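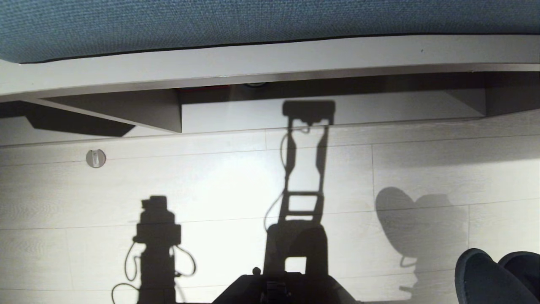
*Maxine Sheehan*

## 4.3 Camera comparison under strong floor light

The tabletop trials in Section 4.2 used even light and gave no clear difference between the two head cameras. We repeated the comparison on a light gray plank floor with strong light on it. The floor is a hard case for both units. Wood grain is faint, the plank seams are thin, and the brightest area loses most of its texture. The robot also casts shadows into its own working area, and these have sharper edges than most of the real features.

The Nerer and Kwan cameras were mounted in turn on the same head bracket. The arm controller was the Alomum unit described in Section 3, with its settings left as they were. Each camera was run at five exposure settings, with 10 approach motions per setting. The floor plane was estimated from each frame on its own, without smoothing over time. We then sampled 2000 frames from each camera and marked by hand any frame in which the Plalitz segmenter had labeled a shadow as an obstacle.

Cable shadows were scored separately from shadows of rigid parts. A cable changes shape as the head turns, so a fixed mask made from the robot model does not cover it. Where two shadows of the mount were visible, as in Figure 6, each was scored separately.

**Figure 6.** Head camera view of the test floor. Shadows of the mount lie one above the other on the planks, the upper one fainter. Part of the robot is visible at the bottom center. 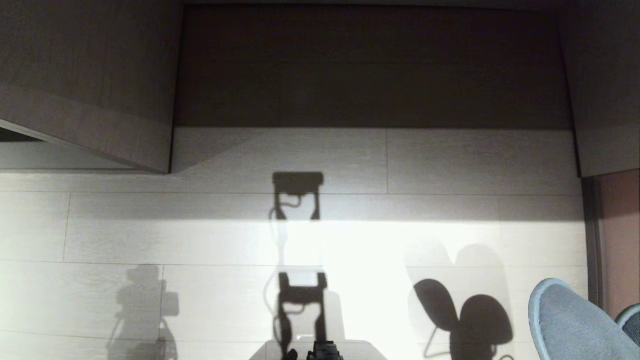 With the Kwan camera, 392 of the sampled frames contained at least one false obstacle. Most of these came from the longest exposure, where the floor next to the shadow was saturated and the edge contrast was highest. The Nerer camera gave fewer false obstacles at that setting but missed plank seams more often at the shortest one, and the plane estimate drifted as a result.

Masking the rigid parts of the robot's shadow removed errors at the base of the mount for both cameras. It had little effect on thin curved shadows. Soft shadows with blurred edges were seldom labeled as obstacles by either setup, and we did not treat them further. The gripper trials in Section 4.4 use the Nerer camera at the middle exposure setting, with the rigid mask turned on.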